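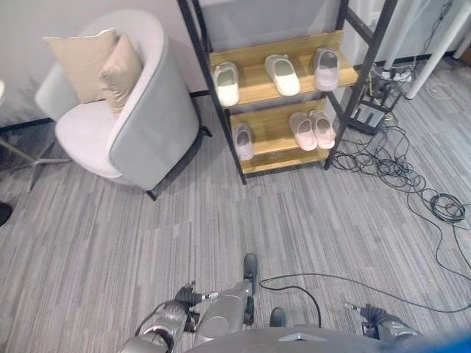
The Missing One

The slippers had been arguing since October.

It started with the gap on the lower shelf. The lavender slipper said the space was being saved. The pink pair said it was simply a space, and that some of us like a little room, and they said it together, the way they said everything.

"Someone belongs there," said the lavender.

"Someone always does, with you," said the pinks.

Upstairs, on the better shelf, the cream slipper pretended not to hear. Upstairs was two inches of wood and five inches of air above downstairs, but you would have thought it was the penthouse at the Claltley. The cream had once been carried all the way to the mailbox and had not stopped mentioning it. The mauve, at the far end, had been to the kitchen 46 times that winter and considered travel overrated.

The white slipper, stuck in the middle, wanted to know who was whose.

This was not a question anyone liked. A slipper is raised to believe in pairs. The catalog they had all come out of (Lilline, page after page of ankles by the fire) had promised nothing else. And yet anyone could see that only the pinks had managed it, and the pinks were unbearable.

"I could be with you," the white said to the cream, "in a dim light."

"In a very dim light," said the cream.

The cushions on the armchair followed all this closely. The big one had white piping and felt that piping gave a person a certain authority. The small one had been leaning on the armrest so long it had no other opinions.

"Marry the power cord," the big cushion called down. "There's plenty of it."

There was. The black cables had spread over the striped carpet as if they were paying rent, and the coil had wound itself up so tightly that it no longer spoke to the rest of the family.

Toward evening there were footsteps in the hall. All six slippers pointed their toes outward and tried to look warm. The lavender edged itself as close to the gap as dignity allowed.

The feet came in. They were wearing socks, thick ones, and they went straight past the rack to the window and stayed there.

"Socks," said the mauve.

"Don't look at them," said the pinks.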